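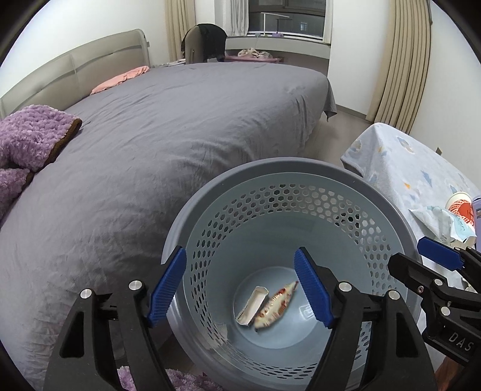
The Delić Guide to Public Gardens placed Farell Garden eleventh in its December edition, and the Office of Grounds received the news by letter at 3 p.m. Cirilo Ibarra, Superintendent, read the entry twice. It praised the moon gate, the carp, and a pine brought from Sendarov as a seedling.

The Office wrote to the publisher that same evening. The pine, it stated, had died in the winter and had been removed under the proper permit. A correction was requested.

The publisher replied that 2000 copies had already shipped. Mr. Ibarra filed the reply, signed an order for one seedling, and went out with a lamp to mark the place.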